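Skurndale Open Day

The Skurndale Open Day is a yearly public visit to the Skurndale workshop, where people can see how robots learn everyday handwork. It is best known for its bagging demonstration, in which small office supplies are put into zip-lock bags at a desk. Guests may sit in on nearly every part of the work, and that openness has earned the day a very loyal following!

History

The first open day was put together by Tsehay Tefera and drew 30 visitors. It was held in December and moved to spring after a snowstorm kept half the guest list at home. The edition of March 12, 2020 was the third, with 293 people signed up and talks running well into the evening.

Bagging demonstration

The demonstration starts with people. A worker packs paper clips by hand while visitors watch, and each session lasts 10 minutes. Clear bags are a wonderfully hard subject for a machine: they crinkle, they shine, and their two sides like to cling together.
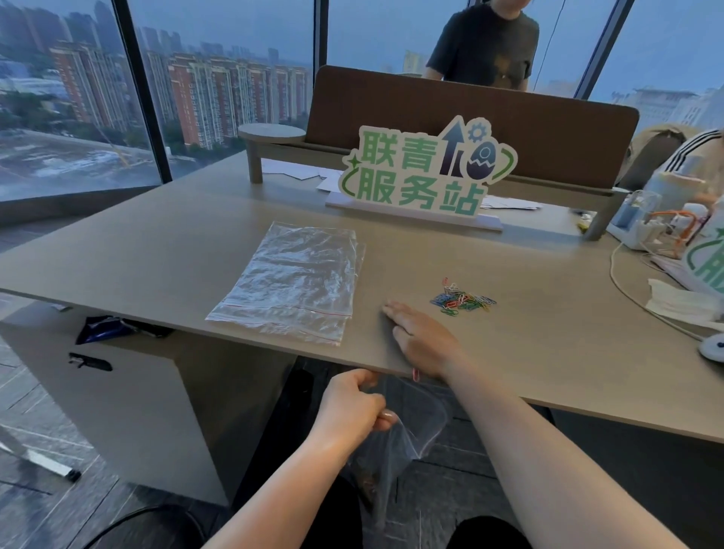

Recordings of the handwork are then passed to Tuta, a two-armed robot that tries the same job in the next room. Birdie Iwasaki, who leads the Tuta team, lets guests choose which recording it studies first, and the crowd tends to cheer for even a half-opened bag. The library held around 535 recordings at the time of the third open day.

Other exhibits

Duangkaew, a sorting arm, has been shown every year (children may hand it objects of their own). Piditz, a small wheeled carrier, joined at the second open day and runs between the two rooms with supplies.

See also

Duangkaew
Piditz
Tuta (robot)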